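2 min read

Steltia 3, the trajectory labeling tool from Verbruggen, costs $359 a seat. I ran it on 100 tabletop demos, all pick and place with small wooden parts.

Segmentation is good. It marks each grasp and release without help, and the left and right grippers get separate tracks. Export is slow, and the planner plug-in crashed twice on long files.
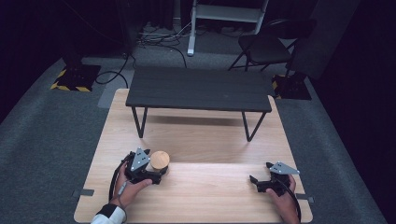 Gultstead replied that the crashes stopped for him once he turned off live preview.

3 comments
2 shares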